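## 5. Steaming your first buns

Right, if you've got this far you've unpacked everything, washed it all and had a quick read of the bits on descaling (if you skipped that, go back, it's only short). Now for the part I was looking forward to when I first got mine – plain steamed buns.

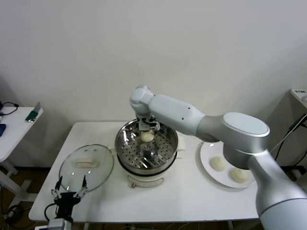

I do buns first with every steamer I set up, because the dough is cheap and you find out very quickly how your machine behaves. If you've already made a batch in a bamboo basket over a pan, most of this will feel familiar, but the timings are a bit different and so is the way you handle the lid.

### Before you start

You want a clear bit of table, a flat white plate or something like it to rest the dough on, and somewhere to put a hot glass lid down. I lay mine flat on the left of the steamer, as I'm right-handed and the plate of dough lives on the other side. Swap them over if you're left-handed, obviously!

Make sure the base is standing level. Mine sat on a slightly wonky trolley for its first week and all the water ran to one side, so I kept getting well-cooked buns at the front and sad ones at the back.

For the dough I use the recipe in section 4 (the one Gaurav Singhal sent me, with the warm milk). It needs to have had its first rise and been knocked back before you come to this page.

### Steps

1. Check the switch is off and the plug is out. Fill the base with cold water up to the line. Don't go over it, or it'll bubble up through the holes and you'll have soggy bottoms.

2. Divide the dough and roll each piece into a ball. Cup your hand over it and go round in small circles on a dry worktop until the top is smooth. Tuck any seams underneath.

3. Dust the plate with a little flour and set the balls on it with a gap between them. Cover loosely with a tea towel and leave them for 27 minutes. Yes, I know that's a funny number – I used to do half an hour and they kept coming out wrinkled, so I crept it back until they stopped.

4. Cut small squares of baking paper, one for each bun. You can oil the basket instead if you like, but wipe it on thinly with kitchen roll so you don't clog the holes.

5. Set the steel basket on the base and give it a gentle turn each way to check it's sitting properly. It shouldn't rock.

6. Lift the buns in one at a time. Go in from above and lower each one right down before letting go. If you drop it from the rim it loses air and you get a flat bun. Keep a finger's width between them and the same from the side, as they'll puff up a fair bit.

7. Put the glass lid on, plug in and switch on. I start from cold water, which gives the dough a slow last rise as the base heats up.

8. Once you see proper steam, give them around 15 minutes. Please don't lift the lid to have a look. It's glass, look through it!

9. Switch off and wait 5 minutes with the lid still on. Then open it, tipping it away from you, and lift the buns out on to a rack.

> **Caution:** the steam comes out fast when the lid is first lifted. Keep your face and your bare arms well back, and use an oven glove even if the handle feels cool. The steel sides of the basket stay hot for a good while after you've switched off.

> **Caution:** never run the base dry. If you're doing more than 2 batches, switch off, let it cool a little and top it up in between.

### Notes

**Buns stuck to the steel.** You forgot the paper, or the oil was too thin. Leave them a minute or so longer and ease a thin spatula underneath.

**Wet spots on top.** That's water dripping off the lid. Desta Endale ties a tea towel round hers to catch it, with the corners knotted up over the handle so they can't dangle near the base. I've copied her ever since and it works a treat.

**Yellowish patches.** Usually baking powder that hasn't been mixed in well. They taste fine, just a bit soapy if you hit a big one.

**Waiting dough.** If you've more balls than basket, leave the spare ones on the plate somewhere cool while the first lot steams. In June my kitchen gets so warm that I put the whole plate in the fridge, otherwise the second batch goes over and collapses.

Once everything's cooled, tip the leftover water out, rinse the basket from the underside so any stray dough gets pushed back out of the holes, and dry the lid with a soft cloth. Section 6 has the fillings.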